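VULTCOMBE -- Drivers on the Jirkondale bypass have been caught speeding 2,165 times since a new camera went live in September, and one van accounts for three of those in a single morning.

The limit on the stretch dropped from 50 to 40 in spring. Signs went up at both ends, and residents say they were widely admired at 60.
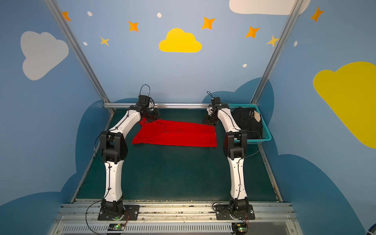 Of the drivers caught, 408 have been offered a speed awareness course. Another 1,270 have paid the fine, and the rest are either arguing or have yet to open their post.

Akash Shakya, who lives beside the Hrubý roundabout and has lost his garden wall twice to passing hatchbacks, said things had got quieter.

"They brake for the camera and then put their foot down again," he said. "But they do it further from my wall."

A second camera is planned for the Vultcombe end.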